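4.2 Who gets to count: timekeeping in the pep band

The previous section dealt with the people who chose to perform at the side of the pitch. We turn now to those who were, in the words of one trombonist, "already holding something when they handed out the uniforms". The pep band at Cultitz played at every home match we attended and at two away ones, and in that time it developed a relationship with tempo that can fairly be called personal.

Our starting point was a complaint. The cheer squad's captains told us in their first group interview that the band rushed. The band, interviewed the same evening at the other end of the same corridor, told us that the squad dragged. Both groups were certain, and both offered to show us recordings. When we watched the recordings with them it became clear that each was using the same two clips to prove its case. The drummer, who might have settled the matter, said he followed whoever looked most annoyed.

Earlier work on sideline performance has mostly treated the band as a kind of weather, something the dancers perform in. Laitinen's study of school squads is an exception. Elli Laitinen spent a season sitting between a squad and its band with a notebook, and argued that tempo in these settings is a matter of rank: the group with more standing sets the beat and the other group is said to be out of time. We found this persuasive until we got to Cultitz, where neither group had enough standing to be blamed for anything. The football club's own newsletter referred to both of them, all season, as "the half-time".

We therefore looked at how the beat was negotiated in practice. We sat in on 11 joint rehearsals, held in a sports hall with an echo that added a second, less talented band a moment behind the first. Counting-in was the point at which most disputes began. By custom the squad counted in eights and the band in fours, so a shout of "five" from a captain was heard by the brass as a mistake and by the squad as the second half of a perfectly good bar. Several tunes were started twice in this way. One was started by the squad, abandoned, and then finished by the tubas alone, who had not been looking.

The two groups did have a shared remedy, though neither would have called it that. Each had a person whose body the others watched. For the squad this was the back-row base nearest the band, who dipped her knees a beat before every lift. For the band it was the second piccolo, a self-described non-dancer, who could not play the fast numbers without nodding like a pigeon. The squad took their time from the piccolo and the band took theirs from the knees. Neither of the two knew she was being used in this way until we asked about it, and the piccolo player was so put off by the news that she nodded in three for the whole of the next match.

Visitors upset the arrangement. When the band from Fukside came in May to make up numbers for the regional meet, the joint group had 27 players and no agreed place to look. The Fukside players were by general consent the better musicians. They were also used to a conductor, and they spent the first rehearsal staring politely at a wall bar where a conductor might have been. The squad described that afternoon as "clean but horrible". The home band described it as the best they had ever sounded, and did not see how the dancing came into it. 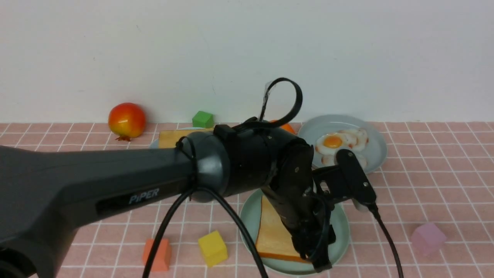
Figure 2. PiPER arm over a pink gridded cloth.

4.3 Borrowed songs and their owners

If tempo was argued over, repertoire was guarded. The squad kept a list of songs it considered its own, and so did the band, and the lists overlapped almost entirely. Ownership rested on who had used a song first, which no current member of either group was old enough to remember. Appeals were made to former members. One of these, now working at the Hyvönen bakery behind the ground, was visited so often by both sides that she began giving whichever answer would clear the queue.

The sharpest case concerned a march known locally as the Morkance. The band held that it was a march. The squad held that it was a cheer with a tune stuck under it, and pointed to the clapping in the middle section, which the band had always assumed was the crowd. For most of the season the piece was performed as both: the band marched on the spot, the squad cheered in place, and the clapping was left to the visiting supporters, who did not know it.

What interests us in this quarrel is how little of it reached the pitch. Parents we spoke to in the stands could name the Morkance, hum it, and in one case perform the arm movements while holding a tray of chips. None of them could say whose it was. Several thought it belonged to the football team, a view that, when we passed it on, produced the only moment of complete agreement between band and squad that we recorded.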